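Vonlow Gallitine Tabletop Board, large size
Reviewed 2023-08-17

I bought the Gallitine in January from the Getbridge store in Lindsay, where it was $147 before tax. Vonlow sells it as a tabletop board, meaning you can put it on a table you don't want to mark up, or use it straight on the floor. Mine has been used both ways, more often on the floor. I paid for it myself.

What you get in the box is the board, a folded instruction leaflet and a cleaning cloth. The board is a rectangle with a smooth pale sheet on top and a light tan wooden border on all four sides. There is nothing to assemble. The leaflet says to let it lie flat overnight before use, and I did. It did not rock on the table the next day and it hasn't since.

The top is the reason to buy it or skip it. The finish is matte, and small things show up clearly on it. I sort screws, beads and jar lids on mine and I can find them again. Before this I used an old cutting mat with a printed grid, and small dark parts got lost in the lines. A plain surface is easier on the eyes after an hour or two. It also doesn't throw the lamp back at you the way a glossy desk does.

The other side of a pale matte surface is that it hides nothing. Crumbs, pencil dust and bits of thread all show. If that kind of thing bothers you, you will be wiping it down every day.
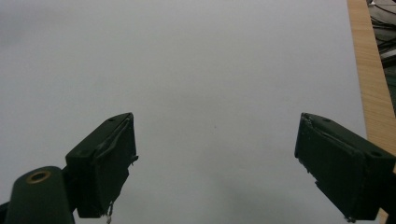
Plain matte white, and a tiny dark speck right of center.

For cleaning, I use a damp cloth and a drop of dish soap. Pencil comes off easily. Ballpoint takes some rubbing and leaves a faint trace if it sits for a week. I had one spill of coffee and it wiped up with no stain, but I got to it quickly. The leaflet says no solvents, and I haven't tried any. Vonlow sells a replacement sheet for $49, a third of the price of the whole board. I think that is too much for a sheet, and I would want to see it closer to half that. I haven't needed one yet.

The border has held up well. I was worried about splinters, and I haven't had any from it. The wood did come a little rough along one short side, and I went over that with fine sandpaper on the first day. It took two minutes. At this price it should have been done at the factory.

Wood also picks up dirt from hands. The side nearest me is darker to my eye than it was in January. A coat of wax would probably have prevented it, and if I were starting over I would do that before using the board at all.

On the floor it works better than I expected. Low carpet is fine. The board sits flat and doesn't creep when you lean an arm on the rim, and the border tells your wrist where the work area stops.

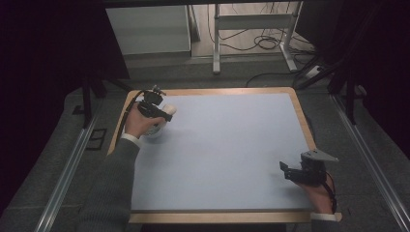

Thick carpet is a different matter. I tried it on the rug in the den and it tipped slightly whenever I put weight near a corner. On bare tile it slides, so I put a piece of rubber shelf liner under it. Vonlow could include four stick-on feet and solve this for very little money.

Size is something to think about before ordering. I can kneel at one of the short sides and work over the whole board without moving, but my arms are fairly long. A shorter person may want the smaller size. There are no handles and no hanging hole. I store it upright behind a door with an old towel around it, and getting it in and out is a two-handed job.

For light handwork, it's a good surface. Cups, bottles, small boxes and tools can all be picked up and put down on it without much noise. It is not a cutting board and Vonlow doesn't claim it is. I slipped once with a craft knife and the nick is still there. I also wouldn't put a hot pan on it or use a glue gun over it without a scrap of cardboard underneath.

The store page says the sheet is rated for 3000 wipe-downs. I have no way to check that and I don't know how anyone would. After these months of regular use, mine has the knife nick and one ballpoint trace, and otherwise the finish looks even.

Customer service gets a neutral mark. I wrote to ask if the replacement sheet comes with adhesive already on it. The answer took nine days and it was yes.

Good: plain matte top, easy to wipe, steady on a table or low carpet, no assembly.

Not so good: rough edge out of the box, no feet, awkward to carry, expensive replacement sheet.

I would buy it again at the same price for sorting and small repairs. For cutting or painting, get something cheaper that you won't mind ruining.

Four out of five.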